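Pimbridge Allotments and Growers Forum > Water, sheds and structures
Thread: Galvanised or plastic for a water trough?

rodwood_plot9
My plastic tank split in July and I need to replace it before next season. Havlíček have a 185 litre galvanised trough, and Bukel do a plastic one for 20 pounds less. Plot is on a slope and gets full sun. Which would you buy?

DusanK
Galvanised. Mine has been out in all weathers and the only thing I have done to it is change the bung. Put it on slabs so the base isn't sitting in mud.

leeks_and_more
Plastic, every time. You can lift it on your own and it won't rust at the seams. The one I had from Havlíček was leaking at a corner after three winters.

DusanK
Three winters is poor, but was it on bare soil?

leeks_and_more
Yes, on soil. I still don't think a trough should need a patio under it.

Vlasta K
Depends what you put in the water. If you tip comfrey feed or anything acidic into a zinc-coated trough it will eat the coating. For plain rainwater, metal is fine. Plastic goes brittle in full sun unless you shade it, so on that plot I'd lean towards metal.

rodwood_plot9
Only rainwater, off the shed roof. Does it matter if the metal gets scratched? I scoop with a bucket and I'm not gentle. 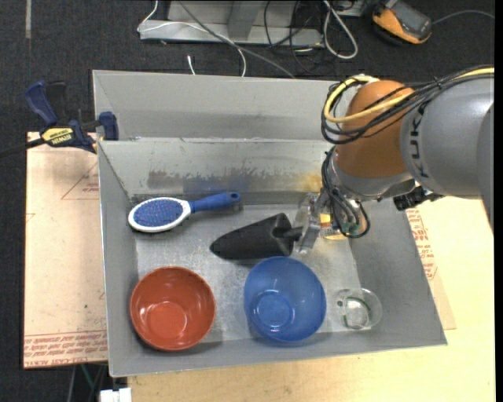
Dagmar Štěpánek
Moderator, Water and structures
Posts: 1,201

Scuffs and stains on sheet metal are mostly a matter of looks. Check whether the zinc has gone through. Run a thumbnail over the mark – if it's smooth and grey, leave it. If it's orange and rough, rub it back with a wire brush and use cold galvanising paint, two coats, trough empty and dry.

leeks_and_more
Or buy plastic and skip the painting.

Dagmar Štěpánek
You can, but Vlasta's point about the sun stands. Mine cracked along the rim, same as the one that started this thread.

rodwood_plot9
Going for the galvanised, on slabs. Does anyone have four spare?

DusanK
I've got five behind the compost bays, plot 323. Bring a barrow, after 4pm is best.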